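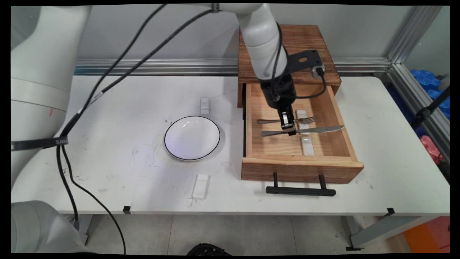 An open pine drawer with utensils inside.

About Pomdale Table Tennis Club

Hello, and welcome! We're a friendly club for anyone who likes the sound of a ball on a table, whether you've played for the county or last picked up a bat on a wet caravan holiday (plenty of us started again exactly like that).

The club began with 2 tables in the back hall of Kostura Road School, and a very patient coach called Odair Mendonça, who still takes our beginners every week and still can't be talked into sitting down between games. We now have nearly 900 members on the books, counting juniors, and 4 teams in the local league. Our first team won the El Khatib Cup one November after a deciding doubles that went on so long we missed the last bus home, and we do tend to bring it up!

Juniors meet at half past five and adults from seven, with tea and a natter afterwards for anyone who fancies staying on. Bats can be borrowed, and your first evening is free. Please bring indoor shoes, as the floor at the Vandivari Hall is newly sealed and we'd like to keep it looking nice.

Come in by the side door and ask for Odair.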